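Omasel Residents' Association
Minutes of the meeting held on 16 October 2023 in the Park Room

Present: 38 members, plus the chair and secretary. Apologies were taken as read.

1. Minutes of the last meeting
Agreed, with one correction. The secretary had written that the drain by the lower gate "has been repaired". Members living nearby asked for this to be changed to "has been looked at". Changed.

2. Matters arising
The bench is still on order. The supplier has now given three delivery dates and the meeting did not think it worth writing down a fourth.

3. Proposed parking scheme (Zitier)
The chair summarised the letter from Zitier, the firm hired by the managing agents to "refresh the kerbside experience". In plain terms, this means permits. Each household would get one free permit and pay for any others. Visitors would need to register on a website.

The letter says that 2782 responses were received to the survey in April and that most were in favour. A member asked how this could be, given that there are roughly 400 homes on the estate. The chair had put the same question to Zitier and been told that "responses" meant answers to single questions. Another member pointed out that one of those questions was "Would you like it to be easier to park near your home?" and wondered who had been expected to say no.

It was asked whether anyone in the room had spoken to a neighbour who wanted permits. One member had. The neighbour had since moved.

A member spoke in favour of giving the scheme a trial, saying that the road by the shops is full by nine most mornings and that doing nothing has been tried. Several people accepted the point about the road by the shops but doubted that a permit scheme covering every other road would help with it. There was also concern about carers, who come at short notice and can hardly be asked to register on a website first.

The meeting asked for the full survey figures, the cost of running the scheme, and a straight answer on what happens to the income. A motion not to support the scheme until these arrive was carried, five against.

4. Flelatik heating controls
The agents say the new controls will cut bills. No figures came with this claim. Residents in the first block to be fitted report that the display is hard to read and that the hall is warmer than the flats. The secretary will ask whether "up to" a saving includes no saving at all.

5. Office computer
The association's desktop computer is slow and takes several minutes to open the membership list. A quote for a new machine had been passed round. Members felt it was high for something used to type letters, and asked whether more memory had been considered. It had not. The secretary will get a price for that first. Decision put off to the next meeting. 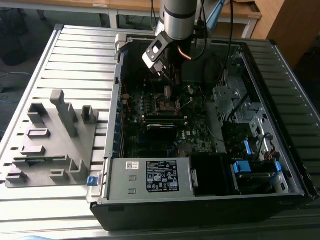 Item 5: desktop computer with the side panel off.

6. Any other business
The hedge along the footpath is over the path again. The agents say it belongs to the council and the council says it belongs to the agents. The chair will write to both in the same letter.

A request for a second noticeboard was turned down, the first being mostly out-of-date notices. The secretary agreed to clear it.

Date of next meeting to be confirmed once the room booking has been accepted - the last one was not.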